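About Stivorent

Stivorent is a textile testing and care-labeling laboratory. We measure what happens to fabric when it is washed, dried, pressed and worn, and we write the care instructions that go on the label. Our clients are mostly small and mid-sized garment makers who don't have a lab of their own.

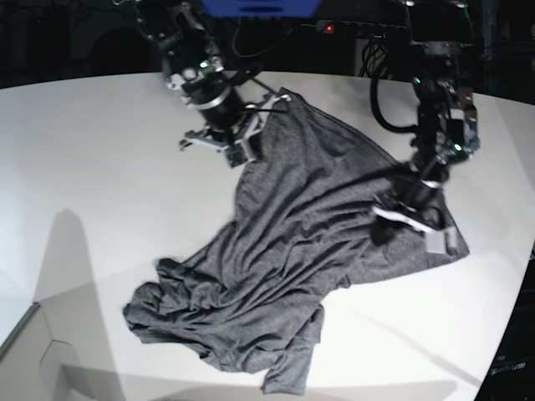 Stivorent Technical Office

The company was set up in Cerkomness as a two-room wash lab serving the knitting mills along the river. Most of the mills have since closed or moved. The lab stayed, took over the adjoining dye store, and now has 27 employees on two sites. Cerkomness handles laundering, shrinkage and colorfastness. The smaller site at Sevness handles abrasion, pilling and seam strength, and keeps the conditioning room where all incoming samples rest before they are measured.

What we test

Knits make up the larger share of our work, jersey above all. Jersey is made from loops, and loops relax in water. A shirt that measures correctly off the sewing line may be shorter and wider after its first wash, and the side seams may rotate toward the front. We report length change, width change and seam rotation separately, after one, three and five cycles. Woven fabrics follow the same schedule, with crease recovery added on request.
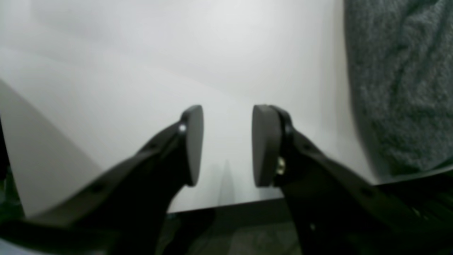 Heathered yarns need an extra step. They are spun from fibers of different shades, and one shade can fade faster than the others, so a single color reading over a wide area may hide the change. We take readings at several points on each specimen and report the spread along with the average.

Samples and records

We ask for at least four garments per style, or two yards of fabric from the same dye lot. Mixed lots are returned. Standard turnaround is nine working days from the day the sample enters conditioning. Retained pieces are stored for 29 months — longer by written agreement — and are then recycled as fiber.

Results are held in Paiva, our in-house records system. It currently lists 1,534 completed reports. Clients can retrieve their own reports at any time, including superseded versions. A report is never edited after issue. Corrections are published as a new version with the reason stated on the first page. 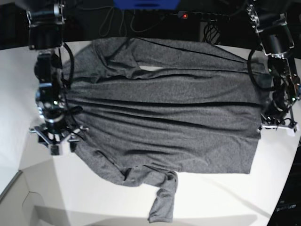
Care labels are drafted from the results and checked by a second technician who has not seen the first draft. Where the two drafts disagree, the milder treatment is printed until a further wash series settles the matter. This adds time, and clients with fixed shipping dates should allow for it.

What we don't do

We don't test for flammability, and we don't certify children's sleepwear or protective clothing. We don't give opinions on fit or styling. We have no financial interest in any mill, detergent maker or label printer.

Visiting and contact

Samples are received at the Cerkomness loading door on the north side of the building. Please enclose the sample form; parcels without one are held unopened. Site visits are by appointment, for groups of up to six.

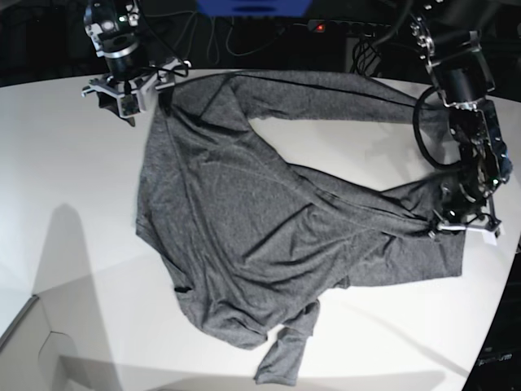
Gray knit shirt, long sleeves

Page last revised 14 July 2024.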